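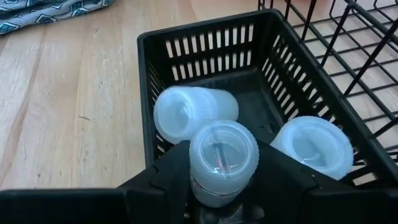 Titedgate Packing Room
Small Jar and Basket Inspection – Checklist with Comments
Form 206, used at the start of each shift and after any line change

Scope
Covers empty screw-lid jars, their lids, the handling baskets and the table they are staged on. Filled goods are on Form 482. Mark each item OK, FIX or HOLD. An item marked HOLD stays off the line until a second inspector has signed the box.

Section A – Baskets

A1. Rim free of cracks, burrs and sharp edges. Run a gloved finger around the full rim.
Result: OK
Comment: One basket had a raised burr at a corner. Trimmed and checked again.

A2. Side slots open and clean.
Result: FIX
Comment: Label scraps in the slots of two baskets. Sent to wash. Compressed air does not remove adhesive and should not be used for this.

A3. Basket sits flat on the table without rocking.
Result: OK

A4. Basket not overfilled. Jars may lean or lie on their sides, but no jar should be able to roll out when the basket is lifted.
Result: OK
Comment: Lids resting on the side wall are acceptable if the jar is stable. Check again before the basket is moved to the shelf.

Section B – Jars

B1. No cracks, crazing or stress marks in the body. Hold against the light box and turn once.
Result: OK
Comment: Cloudy plastic hides fine cracks near the base. Turn slowly.

B2. Inside dry and free of dust or loose plastic.
Result: HOLD
Comment: Moisture found in part of lot 739. Lot set aside. Drellemex notified by the day office, replacement expected in December.

B3. Base seats level. A jar with a rounded base edge is tested on the glass plate and not on the tabletop.
Result: OK

B4. No colored marks on the body or below the thread. If a mark is found, wipe once with a dry cloth. If it stays, reject.
Result: FIX
Comment: Reflections from nearby items can look like stains on translucent plastic. Move the jar to a plain surface before rejecting it.

Section C – Lids

C1. Lid turns on by hand and stops without skipping.
Result: OK

C2. Ridged edge complete, no flattened ridges.
Result: OK
Comment: Minor wear on the reusable test lids only. These are not shipped.

C3. Recess in the top of the lid clean. Dust collects along the lower edge of the recess and is easy to miss under overhead light.
Result: FIX
Comment: Dust on lids stored uncovered overnight. Cover the stock with a clean sheet at the end of the shift – the open shelf is not enough.

C4. Lid and jar from the same supply run. Do not mix Drellemex and Emum lids. The threads look alike but the Emum lid stops half a turn early.
Result: OK

Section D – Table and surroundings

D1. Tabletop clean, dry and free of splinters.
Result: OK
Comment: Light scratches near the front edge. No action at this time.

D2. No basket closer to the table edge than one hand width.
Result: OK

D3. Floor clear under and beside the table.
Result: FIX
Comment: One lid found under the table at 6:40 a.m. Discarded. Lids picked up from the floor do not go back into stock, washed or unwashed.

D4. Knives, pens and loose hardware kept off the staging area.
Result: OK

Open items
A2 – return washed baskets, inspect again before use.
B2 – lot 739 on HOLD, tag in place.
B4 – affected jars to be checked on the plain surface.
C3 – cover sheets requested from stores.
D3 – floor check added to the mid-shift round.

Keep the completed form in the binder by the scale. Copy to the day office if any item is on HOLD.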